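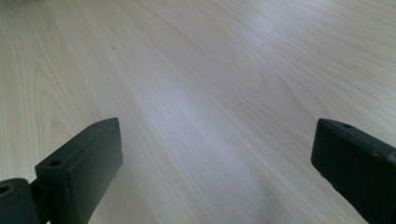 Figure 3. Pale wood-grain tabletop at a low viewing angle. Arched figure at left, straight grain toward the right, diffuse glare left of center.

3.2 Surface appearance and glare

The work surface is usually treated as a constant in studies of desk and table use. Its dimensions and height are reported, its color is given in a word or two, and the finish is often left out. In the Pillodcombe study the finish proved to be a source of variation in its own right, and this section sets out how it was recorded.

Figure 3 shows a surface of the light wood-grain type. The grain lines are only slightly darker than the ground color, and they run for the most part on a diagonal. Two kinds of figure are present on the same top. Toward the left the lines close into long nested arches, the pattern known in the veneer trade as cathedral figure. Toward the right they straighten and run close together. With increasing distance the lines lose contrast and the surface approaches an even tone.

The glare patch is broad and has no clear outline. Within it the grain is largely washed out and the surface takes a whitish, faintly blue cast. Weaker streaks extend toward the upper right. We classed glare of this kind as diffuse, in contrast to specular glare, where the outline of a lamp or window can be traced on the surface. The two were scored separately, as readers in the Besham pilot complained of them in different terms. Specular glare was described as a distraction that could be avoided by moving the page. Diffuse glare was described as tiring, and readers tended to shift their chairs instead.

Each surface was scored for grain visibility on a scale of 0 to 100. A score of 100 was given where the grain could be traced without interruption over the whole top, and 0 where no grain could be traced at all. Scoring was done by eye from a seated position with the top cleared. A second score was taken from a standing position at the same edge. The standing score was in most cases the higher of the two, which agrees with the usual account of reflection from semi-gloss finishes: the reflected share of the light rises as the line of sight approaches the plane of the surface. The difference between the two scores is referred to below as the angle loss. Surfaces with an angle loss greater than 20 were assigned to the high-gloss group regardless of the finish named by the supplier.

Small marks were noted but did not enter the score. On pale tops, isolated dark specks of the sort seen in the upper left of Figure 3 stand out from the grain more readily than fainter marks of similar size. Whether a given mark is a flaw in the finish, a stain or a loose particle can't be settled by appearance alone, and the record sheet carried a single entry, "mark," for all three. Marks falling inside a glare patch are likely to be undercounted. No correction was attempted.

The arched figure raised a further difficulty. Where the arches are tight, the eye follows them through a weak glare patch and the grain is judged more visible than it is on straight-grained areas under the same light. Scores for mixed tops were therefore taken on each area and averaged without weighting. The Virk procedure, which scores only the center of the top, avoids the problem but would miss glare lying to one side.

Room lighting was held at 900 lux at the table for the main series, measured at the center of the top with the blinds closed. Readings under daylight were taken at Derkent only and are reported in Section 3.4. They should not be pooled with the main series, as the position of the glare patch changed in the course of a single morning.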